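Núcleo Educativo Clarico
Cadernos da Cozinha para leitores dos 7 aos 11 anos
Caderno: Asas, cabos e furos

Por que razão têm as colheres de cozinha um cabo tão comprido?

Uma colher de sopa cabe bem na mão e chega facilmente ao fundo de uma tigela. Se a mesma colher fosse usada para mexer um guisado numa panela funda, os dedos ficariam muito perto do vapor e do molho. Por esse motivo, os utensílios de cozinha são mais compridos do que os talheres da mesa. Muitas colheres de cozinha medem 30 centímetros, quase tanto como duas folhas de caderno pequeno postas em fila.

Um utensílio destes divide-se em duas partes principais. A parte que toca nos alimentos pode ser funda, como numa concha, ou plana, como numa espátula. A outra parte é o cabo, por onde se segura. Quando o utensílio fica dentro da panela, o cabo sai para cima, à espera de quem o vai usar.

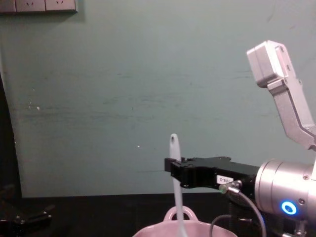 Recipiente cor-de-rosa com asa em arco e utensílio branco na vertical.

De que são feitos?

Os utensílios podem ser de madeira, de metal, de plástico ou de silicone. A madeira aquece devagar e faz pouco ruído ao bater na panela. O metal é muito resistente, mas conduz bem o calor: se uma colher de metal ficar esquecida numa sopa ao lume, o cabo também aquece. «Conduzir o calor» significa deixá-lo passar de um lado para o outro. O plástico conduz mal o calor, embora alguns plásticos amoleçam quando encostam a uma superfície muito quente.

Experiência para fazer com um adulto
Material: uma colher de metal, uma colher de madeira, uma caneca e água morna da torneira.
1. O adulto deita a água na caneca.
2. Colocam-se as duas colheres dentro da caneca, com os cabos para fora.
3. Espera-se um minuto.
4. Toca-se com um dedo em cada cabo, perto da água.
5. Regista-se no caderno qual dos cabos está mais morno.
Quem quiser pode repetir a experiência com uma colher de plástico e comparar os resultados.

Para que servem as asas?

As asas são as peças por onde se pega numa panela, num tacho ou numa travessa. Uma frigideira tem normalmente um só cabo, comprido, e levanta-se com uma mão. Um tacho cheio pesa bastante mais e precisa de duas asas, uma de cada lado, para que o peso fique repartido pelas duas mãos.

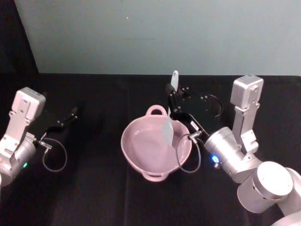
A posição das asas tem influência na forma como se pega numa peça. Quando estão frente a frente, as duas mãos fazem a mesma força e a comida não escorre para um dos lados. O recipiente cor-de-rosa, oval e baixo, tem uma asa em argola do lado mais próximo e outra do lado oposto. Para o levantar com uma mão à esquerda e outra à direita, seria preciso rodá-lo primeiro na mesa. O interior é liso e brilhante, uma característica útil na hora da lavagem, pois a comida agarra-se menos a uma superfície lisa.

As asas também aquecem. Uma travessa que sai do forno está quente por inteiro, incluindo as asas, e continua quente durante bastante tempo. Pegas e luvas de cozinha devem estar secas: um pano molhado deixa passar o calor muito mais depressa.

O furo do cabo

Muitos utensílios têm um pequeno furo na ponta do cabo. Serve para os pendurar num gancho, de modo que fiquem arrumados e sequem com o ar a toda a volta. O furo pode ser redondo ou alongado. Se estiver perto da ponta, a colher fica pendurada a direito, com a parte mais larga voltada para baixo.
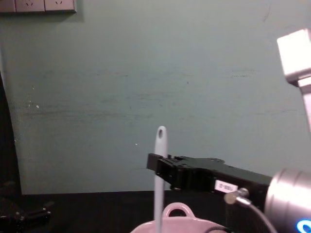 Cabo comprido e fino, com um furo oval junto à ponta arredondada.

Regras de segurança
Na cozinha, os leitores deste caderno trabalham sempre acompanhados por um adulto.
Os cabos das frigideiras ficam virados para dentro do fogão.
Não se tocam asas nem tampas sem autorização.
As mangas compridas arregaçam-se antes de começar.

Pequeno glossário
Asa: peça, muitas vezes curva, por onde se segura um recipiente.
Cabo: parte do utensílio que fica na mão.
Concha: colher funda, própria para servir sopa.
Travessa: recipiente largo e baixo, usado para servir ou levar ao forno.

Texto: Cameron Swanson
Atualizado em 18 de fevereiro de 2026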